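Guests > Casico Apartments > Frequently asked questions

At what time can I take the keys?
The office in Zakach Street gives keys from the early afternoon. If you arrive in the night, write to us the day before and we will send you the code of the key box.

Is there a deposit?
Yes, it is 142 euros for each apartment. We return it within 5 working days after you leave.

Are towels and bed sheets included?
Both are included. We change towels once in a week, and more often if you ask – this is free for stays of two weeks or longer.

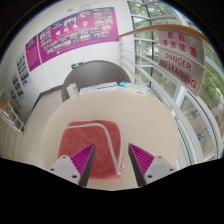 Red towel on the round table

Can I bring my dog?
Small dogs are welcome in the Xia building only. Please tell us when you book.

Where can I park?
There is a public car park 400 metres from the entrance. In November it closes on some evenings for cleaning, so please read the sign at the gate.

How do I cancel?
Send an e-mail with your booking number. Bookings made through Zullico must be cancelled on their site – we cannot do it for you.

Last updated: 15/12/2022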